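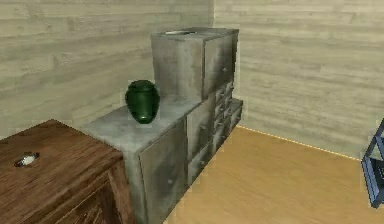 Green vase on the gray cabinet

Shared album app: parents can't see folders after update

Forums > School and Club Software > Photo and Video Sharing

rernlow_av
Posted September 15, 2024

I look after the media library for a secondary school in Didthorpe. We moved to Tatix over the summer. Staff upload from the web page and families look at the albums in the app. The art and design department has its own group with student renders in it, the sports people have theirs, and so on.

After the last app update, families on tablets log in fine and see the school name, but the list of groups is empty. On a phone with the same login the groups are all there. The web page is fine too. I have 40 albums in the design group and 1566 files across the whole library, so I would prefer not to start again.

Tried so far:
Signing out and back in
Deleting the app and installing it again
Turning the group's visibility off and on
A different tablet on a different network

Same result each time. Has anyone got past this?

papertray
Which year groups are the families in? We had an empty list in September because the new year groups hadn't been rolled over. Parents were still attached to last year's groups, which had been archived.

rernlow_av
Rolled over before term. And it wouldn't explain why the phone shows them.

papertray
It might. The phone app keeps a copy of the old list. Sign out on the phone and see if they vanish there too.

rernlow_av
Signed out on the phone, signed back in, groups still there.

papertray
OK, not that then.

hallmonitor10
Turn the tablet sideways. I'm serious. In landscape the groups are in a side panel and the panel starts closed. There is a small arrow at the top left. In portrait it is supposed to open by itself but since the update it doesn't.

kestrel_bay
That's a different bug, I think. With the panel closed you still get the "Recent" row at the top. If the whole page is blank it is the permissions one.

hallmonitor10
We had a blank page and the arrow fixed it for most of our parents. Easy to try.

rernlow_av
Tried the arrow. The panel opens and it has Home and Settings in it and no groups. "Recent" is there but empty.

kestrel_bay
Permissions then. Go to the admin page on the web, People, pick one parent who has the problem, and look at Device Access. There should be two lines, Phone and Tablet. Ours had Tablet set to "Inherit" and there was nothing for it to inherit from, so it counted as no access. Set it to "Allow" and have them sign in again.

rernlow_av
Found it. Tablet says Inherit. Changed one parent to Allow and I'm waiting for them to try it.

Is there a way to do this for everyone? I'm not clicking through all the families one by one.

kestrel_bay
People > Select all > Edit > Device Access. It only selects the page you are on, so set the page length to the maximum first. Even then you will have to do it a few times.

moth_and_lamp
I would not do that. If you set each person to Allow, you override the group setting for good, and the next time you want to restrict a group you will have to undo every one of them. The correct fix is to go to the top level of the school, set Tablet to Allow there, and leave the people on Inherit.

kestrel_bay
The top level setting didn't carry down for us. We tried it first.

moth_and_lamp
Did you press Apply to Existing? Save on its own only affects accounts made after that point. It's a separate button at the bottom of the page.

kestrel_bay
I don't remember a button like that. Might have been added later.

moth_and_lamp
It was there last year. We have 1850 accounts and I did the whole lot with it. It takes a while to run, and the page doesn't tell you it is working. Don't close the tab.

kestrel_bay
Well, editing the people worked for us and we have never needed to restrict a group by device. Depends on the school.

moth_and_lamp
It works until somebody leaves and the next admin can't figure out why the group settings do nothing. I was the next admin.

hong_library
We are on the older plan and I don't have Device Access at all. Is it only on the paid tier?

papertray
Look under Security instead of People. On the older plan it is called Allowed Apps and it's one checkbox per app. Tablet got unchecked for us in the update.

hong_library
Found it, and it was unchecked. Thank you.

rernlow_av
Update. The one parent I changed can see everything on the tablet now, so kestrel_bay was right about the cause. I put that account back to Inherit and did it from the top level with Apply to Existing. The button is there, but you have to scroll past the logo settings to get to it. I gave it 10 minutes and then asked three families to sign out and in. Two have their groups. The third still has an empty list.

moth_and_lamp
Does the third one have more than one child at the school? Linked accounts have to be opened and saved once by hand.

rernlow_av
Yes, two children. I'll open that one and save it.

kestrel_bay
While you're in there, check that notifications didn't get switched back on. Apply to Existing pushes everything on that page, including the email settings.

moth_and_lamp
It only pushes the section you are in.

kestrel_bay
Ours pushed the lot. Parents got an email for every album.

rernlow_av
Notifications look the same as before here. The linked account is working after the save. I'll go through the other linked families tomorrow and mark this as solved if nothing else comes up.

hallmonitor10
Tell them about the arrow anyway. They will ask.

quietsprocket
Same problem here on a school laptop with the desktop app. Device Access only lists Phone and Tablet for me. Which one does a laptop count as?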